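The Plorow soup thread is moving, and yes, you can still post in it

06/09/2018
By Akihiko Hattori
14 shares | 2 comments

If you've spent any time on the Plorow boards you know the soup thread. It started as one person asking whether you can freeze potato leek (you can, sort of, it gets grainy) and it somehow became the place where people say happy birthday to each other, fight over noodles and post pictures of their dinner at two in the morning. I've been reading it since I moved to Remden and I've only been yelled at once, over ketchup.

Well, the thread is getting a new home. The moderators put up a notice last night saying the old board software chokes on any topic that goes past 1,000 pages, and we are very nearly there. So the original gets locked at the end of the month and a fresh one opens in the Kitchen Table section, with a link back to the old one pinned at the top. Your old posts stay put. Your avatar comes with you. The little ladle badge comes too, which was the first thing anybody asked!

I wrote to the mod team to find out if the search would still work on the locked pages, and they told me it will, but only if you're logged in. Guests will be able to read and that's it. They've been testing the move since May on a copy of the site, and the one thing that broke was quoted replies inside other quoted replies — if you have a favorite argument in there with everybody quoting everybody, save a copy now. 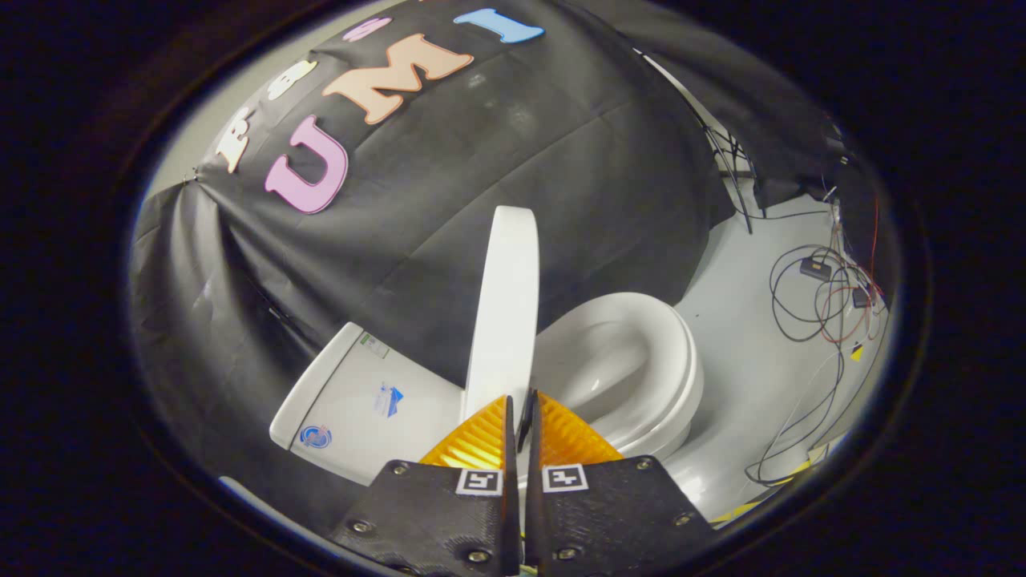
Colored foam letters on black fabric.

Now the part people are mad about. The birthday list isn't moving on its own. It was kept by hand in the first post, edited over and over by whoever had the password that year, and half the names on it belong to people who haven't logged in since the big oyster cracker fight. The mods want everyone to add themselves again. I get why, but I also get why the Akbridge crowd is grumpy, seeing as they typed most of that list in the first place and kept it tidy all these years. A couple of them have offered to copy over anyone who asks, so send a message to the Akbridge group if you don't feel like doing it yourself.

There will be a goodbye dinner too, and I'm bringing bread. It's at Ağca, the soup place across from the Remden bus station, and they've agreed to let us have the back tables from six until closing. Lentil and chicken will be on, plus whatever wins the poll, and at the time I'm writing this it's a dead heat between tomato and something called cabbage surprise. (Please vote tomato.) You don't have to be a regular to come. Lurkers are welcome, and you can wear a name tag with your screen name on it or just sit there and eat.

The poll closes the night before the dinner, and the sign-up is in the announcements section under "Last Bowl." If you can't find it, the mods say to clear your cookies and try again. That worked for me on the second try.

Comments (2)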